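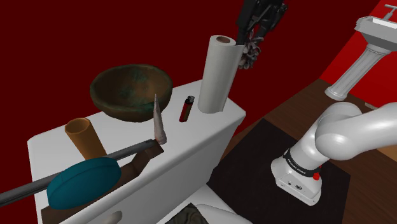
Budget split for simulation seats vs a second arm, household tidying work

Posted by Guilan Long, 28/05/2021

I'm putting together next year's equipment plan for a small lab and would like a sanity check before it goes to purchasing in November. Our task set is bathroom tidying: picking mixed small items off a toilet tank, a vanity or a shelf and putting them where they belong. Paper rolls, cups, bowls, lighters, whatever people leave lying there. Everything so far has been done in simulation with one fixed-base arm and a gripper.

We have one real arm, an Ovik, shared between 2 projects. The options I have costed are:

Option A: a second arm plus mount, and stay on our existing simulation workstations.

Option B: no second arm, 8 seats of the Darik simulator at $822 per seat per year, and one new workstation.

My supervisor favours A on the grounds that simulation results don't count until they have been repeated on hardware. My own view is that the arm we have sits idle more than anyone admits, and the real bottleneck is scene variety. We keep rerunning the same handful of cluttered surfaces. Has anyone had to make this choice, and what did you leave out of the budget that you later had to find money for?

Deming Zou

I did a similar exercise for a kitchen version of your task. A few points in no particular order.

Log the arm before you decide anything. Record the hours it is powered, the hours it is moving, and the hours it is booked. Four weeks of data is enough. If booked hours are high and moving hours are low, you have a scheduling problem and a second arm will not fix it. We found ours was mostly waiting for someone to reset the objects by hand.

Check whether the seat price is per named user or floating. At $822 by 8 you are at $6,576 a year, every year. If the licences float you may get by with fewer, as people don't all run jobs at the same time. Ask for the quote both ways and in Canadian dollars, with the exchange rate date written on it.

Items that were missing from my first budget: spare gripper fingers, a proper base plate, a guarded area with its own e-stop circuit, freight and brokerage, and the electrician. The base plate alone was $649 by the time it was machined to match our floor anchors. Bathroom fixtures are also awkward. A real tank and pedestal sink have to be fixed to something or the arm will shift them, so allow for framing and a carpenter's time.

Reach is the other one. A toilet tank is low and narrow and usually hard against a wall, so the wrist has little room behind tall objects. Run your existing scenes with the base moved in small increments and note where the planner fails. If you find you need a longer arm or a mobile base, Option A as costed is the wrong purchase anyway.

On what you've written I would go with B for one year, then review. Put a line in the plan for repeating a fixed set of scenes on the Ovik so your supervisor has hardware numbers to look at.

jido_bench

Go with A. Sim contact on thin or soft stuff is rubbish, paper rolls especially. We bought a used arm through Tang and it was fine, although the controller firmware was old and the update cost extra. Get the service history in writing.

Guilan Long

Thanks both. The seats are named, not floating, so I have asked for a revised quote. I've also started the log on the arm. Deming, was your base plate aluminium or steel? Our floor is a suspended slab and I have a weight limit to stay under.

Deming Zou

Aluminium, on four anchors. Have the slab checked before you drill.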